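I have been to an open day at a robotics workshop in Droltside and I would like to talk about it. A thread, then. Get a tea.

1/ The place belongs to a firm called Bunex, who share a car park with a tile showroom. The sign for the tiles is much bigger. I was halfway round the bathroom displays before I thought to ask.

2/ There was a badge. There was a lanyard. There was a form on which I promised not to climb into anything. I am 5 ft 4 and had a bad knee in April, but I appreciated being thought capable of it.

3/ The leaflet said we would see "the future of garment handling". I had pictured shirts. Possibly a suit, if the budget stretched.

4/ It was a dress for a dog.

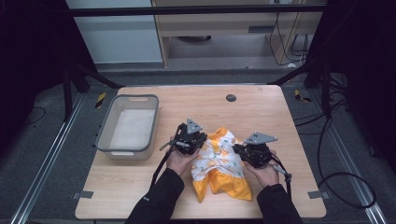
Hands-on session at Bunex, Droltside. One garment, two grippers, two hands.

5/ So the way it works, as told to me by a very patient person in a fleece: before a robot can fold anything, people have to do it with grippers like these, over and over, while everything gets recorded. Then the robot learns from the recordings. The robot, in other words, is waiting for us to finish.

6/ Someone asked how many goes it takes. The answer was 1,600 for one sort of garment, and that was "to start with". The man next to me quietly put his biscuit down.

7/ Cloth is the hard bit, apparently. A mug is the same shape every time you pick it up. A skirt has other ideas. I have been saying this about fitted sheets for years and was never once offered a lanyard for it.

8/ I should say a word for the dress, which was lovely. Quilted white top, flowers all over it, big yellow skirt. It has the word "flower" printed on it in case the dog is in any doubt.

9/ It also has a little metal ring for the lead, so you can be dressed for a garden party and still be dragged away from a bin. 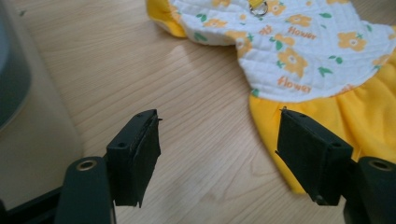
Gripper open, dress to the right. It really does say "flower". Twice, at least.

10/ Then visitors were allowed a turn on the practice table next door. You get 2 grippers, one for each hand, and a tea towel. Within a minute you have all the grace of a crab doing origami.

11/ I have folded tea towels since childhood. I would have put it on my CV. My effort was described as "useful data", in the tone my driving instructor used for "well, we've stopped".

12/ A girl who looked about nine did hers perfectly first time and asked if there was anything harder. I expect she'll be running the place by the time my knee's right.

13/ There was a talk in the middle, by a visitor from Grernton, on friction. It had 26 slides. I can tell you that rubbery pads are good and shiny fabric is bad, and after that I was mostly watching the tea urn.

14/ Things I wrote on the back of my leaflet, in no useful order:

Collars are worse than hems.
Frills are worse than collars.
Ask whether the dog has been consulted. (Asked. There is no dog.)
The demo they call Furukawa is the one everybody queues for. Go before lunch. 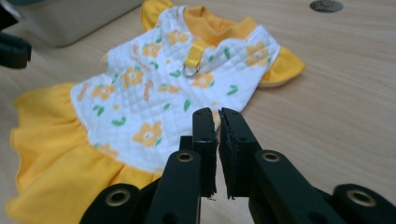 WAS IT ANY GOOD, THOUGH

15/ Yes, annoyingly. I went for the free parking and a sit down and stayed until they started stacking the chairs.

16/ What I liked was how slow it all was. You see the clips online with the music on and the arms whizzing about. In the room it's a person frowning at a sleeve for a good long while, then having another go at the sleeve.

17/ What I liked less: the café was one flask and an honesty box, and the signs for the toilets took me back into the tile showroom. I now own a sample of grout.

18/ Several people have asked if a robot will be doing their ironing soon. I put this to the person in the fleece, who looked at the dog dress, then at me, and offered me another biscuit.

19/ They're planning another open day but hadn't got a date when I left. If you go, park at the far end and ignore the bathrooms. And if anyone has a small dog with a summer wedding coming up, I'd like to know where you buy one of those dresses. It's for my sister's terrier, who will hate it.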